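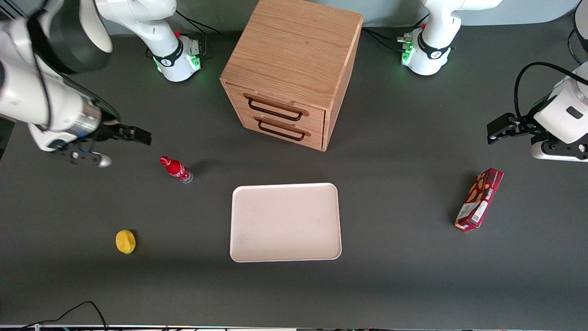
Constanza Sepúlveda, Patricio Olivares and Digby Pomare
Sirness Workplace Studies Group, Skerkville

4. What changed for the packers

In November we followed the packing room in Skerkville for 29 shifts. Before the two-arm cell came, each packer filled a tray from start to end and closed the order alone. Now the arms take the single items, and the person decides what is correct. The cell handled 2,916 items in our period. In 140 cases a packer had to stop it and finish by hand.

The packers did not describe this as less work. Eulalia, the most experienced of the five people we interviewed, told us that her hands are less tired in the evening but her eyes are more tired. She also said that she talks less with the others, for the reason that she must stay near the stop button. Two younger packers liked the new task and asked to learn the settings. 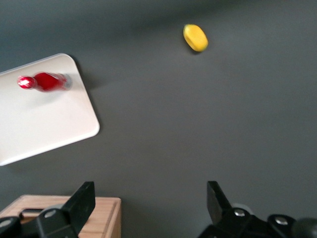 Figure 3. Trial table, view from the gripper.

Responsibility was the most difficult subject in the interviews. Under the old rule, a wrong tray belonged to the packer who signed it. Under the new rule the packer still signs, although the arm places the items. The disagreements were often about small matters. With a tray as in Figure 3, where the red bottle lies on its side on the white surface, one packer would sign and another would first turn the bottle or move it to the middle. The supervisor, Mr. Yuen, accepted both, and this was not written anywhere. The packers asked for a written rule, and at the end of our visits they were still waiting for it.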